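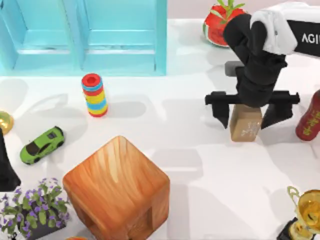
1/ Painting old kitchen units: what I've learnt so far

I've just finished the second coat on my kitchen cupboards and I'm so pleased I have to share! Thread for anyone dithering over a tin of paint.

2/ Wash everything first. Then wash it again. Sugar soap, warm water, old toothbrush in the corners. Kitchen grease hides along the top edges of doors and paint simply slides off it.

3/ Sand lightly, 240 grit if you have it. You want the shine gone, that's all. Angus Kinnear lent me his little sander and I'm in no hurry to give it back (sorry Angus).

4/ Colour! I went for turquoise after years of cream. Bright turquoise on big flat doors can feel a lot, but with white worktops it just sings. Do a test patch and look at it at breakfast AND after dark.

5/ Recessed panels: brush the inner edges first, then roller the flat middle while it's all still wet. I did it the other way round on my first door and got ridges. Had to sand back and start over.

6/ Total spend came to £292, including new hinges from Danier, which are lovely and quiet.

7/ Leave the doors flat overnight between coats. Longer in March, my spare room was freezing!

8/ Next up, the pantry. Send me your greens please!

We use cookies to improve your visit. Accept | Manage settings

Contact | Copyright Pistmont | Back to top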